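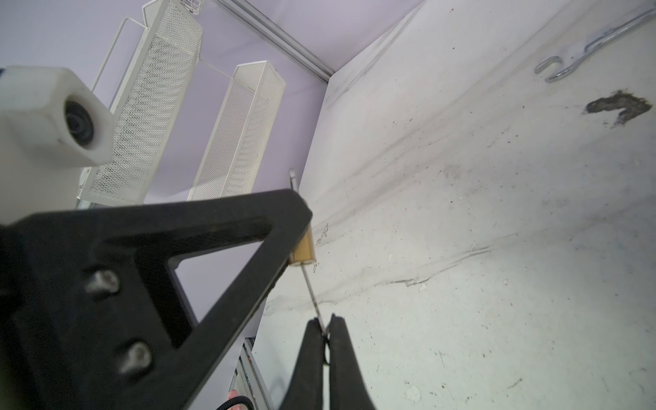

壁かけのかごに入れる物は、重さで分けるのと種類で分けるのと、どちらがよいですか。

種類で分けてください。重さで分ける方法は Gwynne の販売資料で勧められていますが、物を探すときに重さを手がかりにする人はまずいません。重い物については、どのかごに入れるかより先に、そもそも壁に掛けてよいかどうかを考えます(4-3を参照)。

第4章　作業台と壁面収納の使い方

4-1　この章の範囲

この章では、Gwynne の壁パネルとワイヤーかごを作業台の脇に取り付けたあとの、物の割り振り、台の上の片づけ、天板の手入れを扱います。取り付けそのものは第3章にあります。天板は白の大理石柄、パネルは薄い藤色、かごは白い金網の組み合わせを前提に書いていますが、色違いでも手順は同じです。

元の説明書は、かごを掛ければ台の上が片づくという書き方をしています。Jirnlow 工房で使ってきた印象では、そこまで都合よくはいきません。かごが増えれば、かごの中が散らかるようになります。以下の手順はその前提で組み直しました。メーカーの説明と食い違う箇所では、こちらの判断で書いたことがわかるようにしてあります。

4-2　始める前に用意するもの

乾いた布
固く絞った布
浅い箱かトレー(仮置き用)
紙のラベルと鉛筆
巻き尺
中性洗剤

専用品として売られている「Clirness 仕分けトレーセット」は、なくても困りません。深さのそろった空き箱で代用できます。セットに付いてくる色分けシールは、色の意味を覚えている人がいる間しか役に立ちませんでした。買うなとまでは言いませんが、まず手持ちの箱で試してください。

4-3　かごに入れてよい物、入れない物

かごは網の細かさがそれぞれ違います。密な網のかごには細い物も入りますが、目の粗いかごに同じ物を入れると、すき間から先が出たり、そのまま落ちたりします。カタログには「どのかごも同じようにお使いいただけます」とあります。網の目を見れば、そうは思えないはずです。

密な網のかごに向く物
小さな錠前、短い工具、鉛筆、巻いたひも、袋に入れたねじ

粗い網のかごに向く物
畳んだ布、手袋、テープの巻き、箱に入ったままの部品

かごに入れない物
ガラスのコップや瓶
刃がむき出しの道具
液体の入った容器
袋に入れていないねじや座金
眼鏡など、網に当たると傷のつく物(硬いケースに入っている場合は除く)

注意
ガラスの器を壁のかごに入れないでください。元の説明書には花を生けたコップをかごに立てた写真が載っていますが、まねをする理由が見当たりません。かごから別の物を引き抜いたときに一緒に持ち上がることがあり、落ちる先は硬い天板です。

メモ
かご一つあたりの耐荷重として示されている数字は、試験の条件が書かれていません。壁の下地もわからない数字なので、この手引きには転記しませんでした。片手で楽に持ち上げられない量になったら入れすぎと考え、引き出しか床の箱に移してください。

4-4　かごの位置を決める

1. 作業台の前に、いつもの姿勢で立ちます。座って作業する人は座ってください。

2. 利き手を壁のほうへ伸ばし、無理なく届く範囲を確かめます。肩が上がる位置は届くうちに入れません。

3. 届く範囲に、毎日使う物のかごを置きます。細長いかごは場所を取るので最初に決めます。小さいかごは、残った場所に合わせて後から動かせます。

4. かごの下端と天板の間が68ミリより狭くならないようにします。狭くすると、拭くときに布を持った手が入りません。

5. かごの中に手を入れ、隣のかごに手の甲が当たらないか確かめます。当たる場合は片方をずらします。

6. 軽く引いて、がたつきを見ます。がたつくときは中身を入れる前に第3章へ戻って締め直してください。

メモ
手順4の寸法はメーカーの推奨値ではありません。Jirnlow で厚手の布を使って拭けた高さを測ったものです。薄い布しか使わないなら、もう少し低くても支障はないでしょう。ただ、低くして得をすることもあまりありません。

注意
パネルとパネルの境にある灰色のアルミの溝付きレールに、物を差し込んだり立て掛けたりしないでください。溝があるとペンや六角レンチを差したくなるものですが、入れた物は手が当たれば抜け落ち、奥に入った物は取れなくなります。

4-5　台の上の物を割り振る

かごを先に埋めてはいけません。元の説明書の順番では「かごに収納する、残った物を処分する」となっていて、これだとかごがいっぱいになったところで手が止まります。次の順で進めてください。

1. 台の上の物を種類に関係なく一か所に寄せます。この段階では捨てる物を決めません。

2. 割れる物を先に台から下ろします。コップが横倒しになっていれば、ほかの物に触る前に取り上げて流しへ運びます。転がり止めに布や箱を当てて作業を続けるのは、やめてください。

3. 残った物を、工具、錠前と鍵、文具、身の回りの物、行き先のわからない物に分けて、仮置きの箱に入れます。

4. 工具は開いた口や先端の向きをそろえ、密な網のかごか引き出しへ移します。スパナのように平たい物は、かごの中で立てると倒れて網に引っかかりやすいので、寝かせて入れます。

5. 錠前は鍵と組にします。鍵の見つからない南京錠は、掛け金を閉じずにラベルを付けて別の箱へ。あとで鍵が出てくると期待して、使う物と同じかごに入れないでください。

6. 眼鏡ケースに似た形の物は、開くかどうかを確かめてから置き場所を決めます。外側が布張りだと、見た目で中身の見当がつかないことがあります。

7. 行き先のわからない物には、箱に入れた日を鉛筆で書いたラベルを付けます。
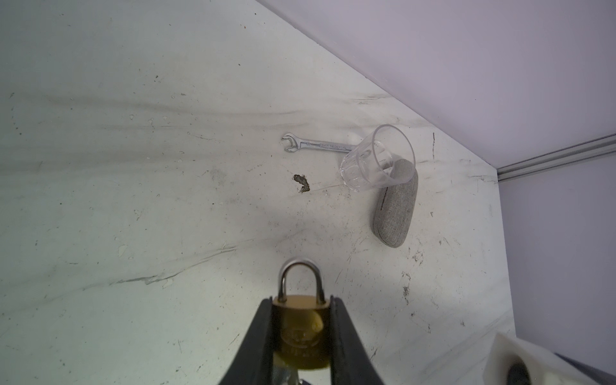 図2　天板。南京錠、スパナ、横倒しのコップ、灰色の布張りのケース

4-5の補足　迷いやすい物

南京錠
本体が真ちゅう、掛け金が鋼の小さな錠は、見た目のわりに重さがあります。粗い網のかごに掛け金で引っ掛けておくと場所を取らずに済むように見えますが、手がぶつかるたびに揺れて網の塗装を削ります。箱か密な網のかごの底に置いてください。

本体の刻印で組を見分けようとする人もいます。刻印は薄れて読めないこともあり、読めても同じ型の錠がいくつもあれば区別になりません。ラベルのほうが確かです。

スパナ
磨いた仕上げのものは、拭いてから戻します。油が付いたまま布類のかごの近くに置くと、結局その布で天板を拭くことになり、汚れを広げます。寸法の刻印が軸にあるものは、刻印を上にして寝かせておくと選び直す手間が減ります。

コップ
作業台で飲み物を飲むこと自体は禁じません。禁じても守られなかった、というのが正直なところです。代わりに、コップは工具を出す前に片づける、と決めておきます。工具と同じ天板に置いたコップは、中身が入っていなくても割れる危険は変わりません。

布張りのケース
織り目のある布はほこりと油を吸います。天板の汚れた部分に置いたあとは、裏側も見てください。水拭きの可否は表示に従い、表示がなければ乾いた布で払うだけにします。スピーカーなど電気を使う品物だった場合、絞った布でも使わないでください。

4-6　行き先のわからない物の扱い

1. ラベルを付けた箱を、作業台の上以外の場所に置きます。

2. 7日たっても誰も取りに来ず、使いもしなかった物は、種類ごとの箱に移すか手放します。

3. 箱の中身を丸ごと翌週に持ち越さないでください。持ち越した箱は、まず開けられません。

Clirness の冊子では、この種の箱を「一時預かりゾーン」と呼び、専用の棚を設けるよう勧めています。棚を用意すると預かる物が増えました。箱は一つ、ふたのないものにしておくのが無難です。

4-7　天板の手入れ

白い大理石柄の天板は、汚れと柄の区別がつきにくいことがあります。灰色の筋は柄のこともあれば、こすれた跡のこともあります。拭く前に決めつけず、次の手順で確かめてください。

1. 台の上の物をすべて下ろします。物をよけながら拭くと、細かいくずを隅へ押しやるだけになります。

2. 乾いた布で、くずと細かい粒を手前に集めて取ります。先にぬれた布を使うと、硬い粒を引きずって傷を増やすおそれがあります。

3. 塊になった汚れは指先か紙の角で持ち上げます。取れなければそのままにし、手順5まで待ちます。金属のへらは使いません。

4. 固く絞った布で、壁側から手前へ一方向に拭きます。壁との境は水がたまりやすいので、最後に乾いた布を当てます。

5. 残った汚れに、薄めた中性洗剤を含ませた布をのせてしばらく置き、軽く拭き取ります。

6. 光を斜めから当てて、残った筋を見ます。指の腹で触って段があれば傷、なければ柄か薄い汚れと考えます。触っても判断がつかないものは、手順5をもう一度だけ行います。

7. それで変わらなければ、そこで終わりにしてください。

注意
研磨剤入りの洗剤、金属たわし、メラミンスポンジは使わないでください。暗い帯状の汚れは薄くなりますが、柄も表面のつやも一緒に薄くなります。白くなった部分は元に戻せません。

メモ
Sturnel の天板用クリーナーは「細かな傷を目立たなくする」とうたっています。中性洗剤と並べて天板の端で試した範囲では、乾いたあとに見分けがつきませんでした。拭いた直後は確かにきれいに見えます。ぬれていれば水でもそう見えます。

4-8　かごの手入れ

1. 中身を箱に出し、かごを壁から外します。掛けたままでは裏側の網が拭けません。

2. 縁、網、底の順に乾いた布で拭きます。網が重なって波打っているところはほこりが残るので、柔らかいブラシを使います。

3. 白い塗装がはがれて地の金属が出ていないか見ます。出ている箇所に布類を当てないでください。

4. 内側に仕切りの板があるかごでは、仕切りと網の間を確かめます。細い物がよく落ち込みます。

5. 壁に戻し、空の状態で軽く引いてから中身を入れます。

注意
把手のように見える棒が付いたかごでも、中身を入れたまま棒だけを持って運ばないでください。元の説明書では「ハンドル」と書かれたり「バー」と書かれたりしており、荷重をかけてよい部品なのかはっきりしません。問い合わせへの返答も説明書の引用だけでした。はっきりするまでは、底に手を添えて運ぶことにしています。

4-9　うまくいかないとき

かごの中の物が取り出しにくい
入れすぎです。かごを増やす前に、しばらく使っていない物を出してください。

物が網に引っかかる
向きを変えて寝かせます。それでも引っかかる物は、浅い箱に入れて箱ごとかごに収めます。箱が縁より高くなるときは、かごに入れるのをあきらめてください。

台の上がすぐ元に戻る
戻す先が遠いか、かごのラベルが実際の中身と違っています。ラベルを中身に合わせて書き直すほうが、中身をラベルに合わせるより長続きします。

かごが壁の上で傾いて見える
パネルの端を基準に、上下の二か所を巻き尺で測ります。目で見た傾きは、立つ位置によって変わるのであてになりません。測って差があれば第3章の手順で直します。

拭いたのに天板が曇る
洗剤が残っています。水で絞った布で拭き直し、乾いた布で仕上げます。それでも曇るときは布のほうを替えてみてください。

4-10　この章の改訂について

25/11/16 改訂。10月の版にあった「かごの色分け」の節を削り、4-6を加えました。4-7の手順2と手順4は順番を入れ替えています。色分けの節を残してほしいという声は2件ありましたが、どちらも実際に色分けを続けているという話ではなかったため、見送りました。

編集　Imtiaz Navaratnam(Jirnlow 工房)
寸法や手順の誤りは、どの節の何番かを添えて編集まで知らせてください。パネルとかごの交換部品については第6章を参照してください。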